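Comparing grippers for household objects: an interview with the Pritard manipulation laboratory

12/17/18

The Pritard laboratory has completed the first stage of its comparison of two gripper designs, the Brivus and the Odero. Both were tested on a two-armed robot with ordinary kitchen items. The head of the laboratory, interviewed at the close of the tests, described the work as overdue.

"We had been choosing grippers from data sheets," the head of laboratory said. "A data sheet gives closing force and stroke. It does not say how a finger behaves against the inside wall of a bowl."

Testing began in July. Each gripper completed 717 attempts, divided among bowls, plates, mugs and cutlery. The controller, supplied by Hsu, was kept at the same settings throughout, and 27 attempts were set aside after faults in the logging software.

Nested bowls were included at an early stage. The fingers must go down into the upper bowl and close on its wall without catching the one beneath, and a utensil left inside reduces the space further.

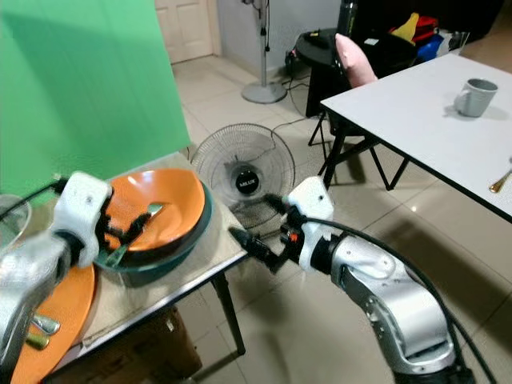 According to the technician responsible for the controller, the choice of fingers mattered less than the speed of approach, and several failures blamed on the Brivus in the first weeks were removed by slowing the last 4 centimetres of travel. The head of laboratory accepted the point in part.

"Speed explains the early results," the reply ran. "It does not explain the spoons. With a thin handle the Odero closed cleanly and the Brivus tended to push the handle away before it had a hold."

On mugs the order was reversed. The Brivus held the handle more firmly, and the laboratory would at present recommend it for that task. No overall preference has been stated.

Asked about wear, the head of laboratory noted that finger pads were replaced every 500 closures on both models. "We would like that figure to be higher. Changing pads means checking the alignment again, and that takes up a good part of the morning."

The second stage will repeat the cutlery tests with a camera mounted at the wrist. The Hsu controller will be retained.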